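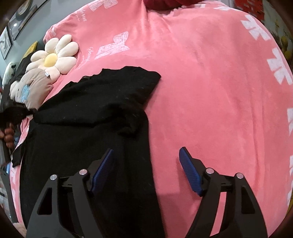

4. Campaign Posters: Sites, Fixing and Removal

Section 4 applies to all poster work carried out for a candidate in the Tasbridge council election. It should be read with Section 3 (Print Approval) and Section 6 (Complaints). Terms in capitals are defined in Section 1.

4.1 Before you start

You will need:

Site List, current version
Approved Proof, signed by the Agent
Haketti poster boards, standard or large
Ruchti cable ties, long
Side cutters
Step stool with rubber feet
High-visibility vest
Jullura tablet or phone with the Jullura site log installed

Do not begin work with an unsigned proof. Posters printed from an unsigned proof must stay in the store until the Agent has cleared them. The Agent for this election is Sérgio Coelho.

4.2 Checking the imprint

1. Take one poster from the top of the bundle and one from the bottom.

2. Find the imprint along the lower edge. It must give the name and address of the printer and of the person on whose behalf the poster is published.

3. Compare the imprint with the Approved Proof, letter by letter.

4. If the two match, initial the bundle label and load the bundle.

5. If they differ in any way, set the whole bundle aside and call the Agent. Do not correct an imprint by hand or with a sticker.

Note: Bundles from the January print run carry the old office address. They are to be recycled.

4.3 Choosing a position

1. Open the site log and select the ward.

2. Go only to sites marked Permitted. Sites marked Pending are not available, even where another party has already put up a poster.

3. At private addresses, confirm that the log shows written consent from the occupier. Spoken consent is not enough.

4. Stand back and check sight lines in both directions. A poster must not hide a road sign, a signal, a house number or the view of a driver leaving a side road.

5. Keep every poster at least 80 inches above a footway, measured from the ground to the bottom edge of the board.

CAUTION: Do not fix posters to traffic signal poles, trees, bus shelters or any cabinet with a warning label. Do not work on the road side of a guard rail.

4.4 Fixing the board

1. Pass one cable tie through the top pair of holes from back to front and around the pole.

2. Close the tie by hand until it holds the weight of the board. Do not tighten it yet.

3. Repeat with the bottom pair of holes.

4. Level the board, then tighten the bottom tie, then the top.

5. Trim the tails flush with the side cutters. Bag the tails and take them away.

6. Pull down on the board with one hand. If it slides, cut both ties and start again with new ones.

Note: Large boards take a third tie at the center. Standard boards have no center holes and must not be drilled.

4.5 Recording the site

1. Select Add Poster in the site log.

2. Enter the pole number or street address.

3. Take one photo that shows the full poster and one that shows its surroundings.

4. Select Save. The entry turns green once it has reached the office.

The log holds up to 200 entries without a signal. After that it will refuse new entries until it has synced.

4.6 If a poster is challenged

1. Give the caller the office number printed on the back of your pass.

2. Do not discuss the wording of the poster or the policy behind it.

3. If a police or council officer asks for the poster to come down, take it down. Note the officer's name and the time.

4. Report the matter to Brunello Serra, complaints desk, before moving to the next site.

A complaint does not in itself mean that a rule has been broken. Posters that have drawn a complaint stay up unless Section 6 says otherwise or the Agent gives an instruction.

4.7 Removal

1. Begin removal on the morning after the close of poll.

2. Work from the site log, not from memory. Mark each entry Removed as you go.

3. Cut the ties at the back of the pole and collect every piece.

4. Stack boards face to face, with no more than 23 in a stack.

5. Return all boards to the store. Damaged boards go in the cage by the side door.

CAUTION: Cut ties are sharp. Wear gloves, and lower large boards with 2 people.

Posters belonging to other candidates must be left in place, including any fixed over one of ours. Photograph the pole and enter the site as Obstructed.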